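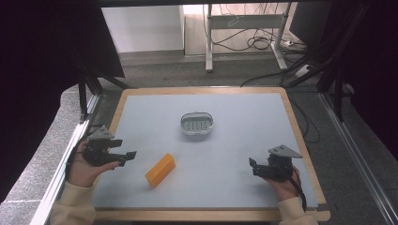 The surfperch limit on our stretch of coast should come down, and the people who fish for them should be the ones asking for it.

I have fished the beach at Wundside for 21 years, mostly for barred surfperch and mostly in the winter, when the parking lot is free and the crowd is thin. When I started, a decent morning on sand crabs meant a dozen fish, with a couple over 13 inches. Last winter I had many mornings with two or three fish, and most of them were small enough to fit in my palm. I know one angler's memory is poor evidence. I also keep a log, and the log says the same thing.

The usual answer is that fishing pressure from shore is too light to matter. I used to believe that. A man standing in the surf with one rod can only cover so much water. But surfperch are not like most fish we catch. They give birth to live young, and they don't have many of them. A small female may carry only a handful. A big one carries several times that. Take the big females out of a trough in March, when they are loaded with young and feeding close to the beach, and you have taken a good part of next year's fish with them.

March is exactly when most of us go. The shops in Drirnier put up their perch signs, the derby is on, and the derby pays for weight. Nicanor Olvera won it two years running and then quit entering. He told me he cleaned his second winning fish at home and counted 18 young inside. He still fishes every week. He just puts the fat ones back.

I would like to see three changes. Cut the daily bag to 5 fish. Set an upper size, so that one large fish may be kept and the rest go back. Move the derby to November, when the fish are not carrying developed young. The derby could also score by length, measured on a wet board at the water line, with the fish released right there. The Stoica pier kids' contest has done it that way for years and I have not heard a complaint.

Some people will say this hurts those who fish for food. It is a fair point and I take it seriously. There are families at the Brasteck jetty who eat what they catch, and they have as much right to the beach as I do. Five perch is still dinner. If the fish keep getting smaller, ten of them won't be.

Others will say to wait for a proper survey. I would welcome one. Surveys of surf fish are slow and expensive, though, and we don't need one to start letting the big females go. Pinch down the barb, keep the fish wet, and hold it in the wash until it kicks off. Any of us can do that tomorrow morning at low tide.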